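I have never trusted the phrase "a place for everything". It tends to be said by people who own a great deal of cupboard and very little else. Still, I gave in and agreed to try the Storton method, as set out by Senan Mac Giolla in a booklet of 53 pages, most of them margins. The idea is that you open one cupboard, look at whatever is left lying near it, and ask why those things aren't inside.

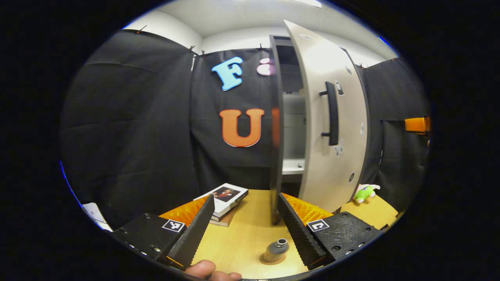

*Storton, 9/23/25*

Mac Giolla calls the things that never make it into the cupboard "drifters", and he is very stern about them. Mine were a few books in a short stack, a small grey pot of a thing on a cork coaster, and a green plush toy lying on its side. According to the booklet, each of them should go behind a door by nightfall. I can't see it. The books are out so that they get read, which they do, slowly. A coaster kept in a cupboard is just a disc of cork. And the toy was doing no harm at all.

What bothers me more is the shelf. There's a perfectly good white one halfway up the cupboard, and the booklet wants 2 feet of clear air above every shelf "for the eye". My eye has never asked for this. If I had that much spare air I'd put another shelf in it and fill that too.

I did the exercise twice anyway, a day apart, and wrote down how I felt on a scale of one to 6, as instructed. I felt three both times.
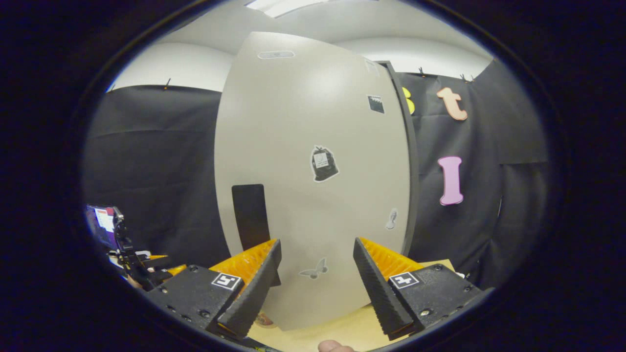

Mac Giolla's last chapter is about surfaces, and I'll grant him part of it. He says people judge a room by its biggest plain area and hardly notice the rest, so you should keep that bit bare and stop fretting. I was ready to scoff. But a tall, smooth, light grey panel with a soft shine on it does calm things down, even with some small round object left on the floor near the bottom. I looked at the panel first and the oddment second. One point to the booklet, then, though I'd have got there without paying for it.

The Peveo storage boxes he recommends I have not bought, and I don't intend to. The books are staying out.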